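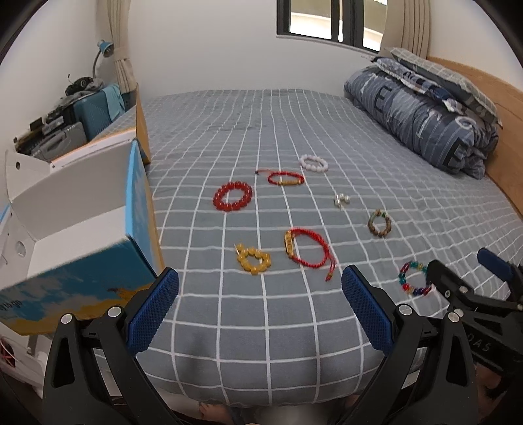 Bracelet set on the grid sheet, box at left.

We use cookies to remember your notebook settings. Accept / Manage

Sunday. Mesora collection, small deformables, bracelet-to-box task. Ama Amegashie on the second gripper pair, me on the first. Target for the block is 90 episodes with 25 held back for validation.

Settings carried over from the Drelthorpe block except the episode cutoff, now 2 min. Sync check between the two hand units done before episode 1 and again at the midpoint. Offset inside tolerance both times.

Reset rule: lift the sheet by one corner, let the pieces settle, no hand placement. Pieces touching each other stay that way. If one ends up off the bed, redo the reset and don't log it.

Labels so far: bead-round, bead-small, cord-braided. The red cord ones need their own grasp note. With the loose tail toward the operator it is easy to close on the tail and get a drag instead of a lift. Tag these "tail" and keep them. Mbwambo wants failures in the training split as long as the tag is right.

Search this notebook Go

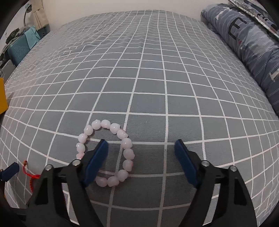
p. 2

Pink and white bead loop, one fingertip inside the ring, other finger outside over bare sheet. Preferred approach for any closed loop: straddle the strand, close, lift. Pinching across the full ring makes stiff loops pop out of the pads, and Clernex's pose tracker loses the tips when they twist to recover.

Wrinkles in the sheet shift the grid lines, so don't use the grid for scale near a fold. Flatten the work area between episodes, leave the far end alone.

Almost half the morning's discards were early stops, trigger released before the fingers were clear of the box. Ama suggests holding two seconds after release. Adopted from the afternoon block on. Older episodes not trimmed to match, flag in the manifest.

To do: split bead-round by color, recheck the pad wear on my unit, rerun the tail episodes with the approach rotated.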